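OK so I finally did the towel drawer. It's been on my list since August and I have run out of other things to avoid.

For anyone new: I'm doing one small area of the apartment a week. No big weekend purges, I tried that and ended up sleeping next to a pile of sweaters for 30 days.

The problem with the little towels is I fold them flat, stack them, and then I always want the one on the bottom. Whole stack goes over. Every single time!!

So now we roll. Fold in half the long way, smooth it out, fold again if it's a bigger one, then roll from the short end and keep it snug. Stand them up in a basket and you can see every color at once.

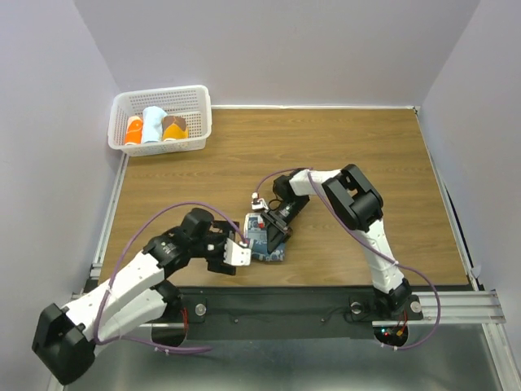
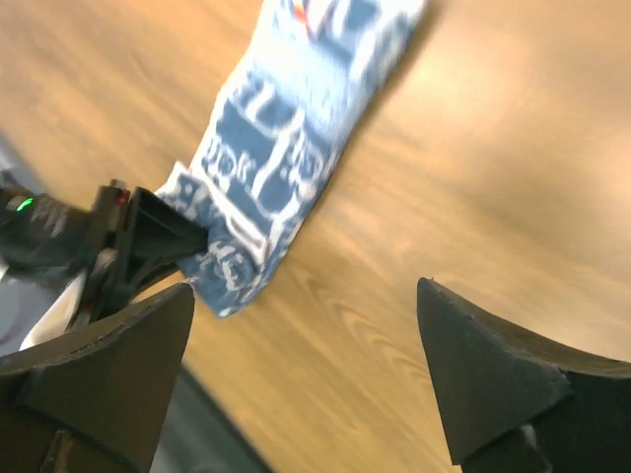
Do the patterned ones on a table, by the way. I used to do this on the bed and everything came out lumpy, because the mattress gives and you can't get a tight start. A hard surface fixes like 90% of it.

Also, hems. If one end has a thick hem, start rolling from the OTHER end so the bulky part finishes on the outside. I learned this from an old Pondthorpe catalog, of all places, and I think about it weekly.

Someone asked if the basket needs dividers. I bought the Bostari ones and sent them back after 2 days. If you pack the rolls against each other they hold themselves up, and when one comes out the rest just lean a little. Fine by me.

Things I haven't solved: the big bath sheets. Rolled up they're the size of a small dog and no basket I own wants them. They're living on the closet shelf until I have a better idea (taking suggestions, please be nice).

Next week is the cabinet over the stove. There are at least 5 lids in there with no pots. Pray for me.

2,636 likes · 30 reposts

Last updated March 4, 2021

More from this account
The sock situation, a thread
I tried the Ziltex shelf liner
What I kept from the junk drawer
Is my Engebretsen hamper too big for this closet?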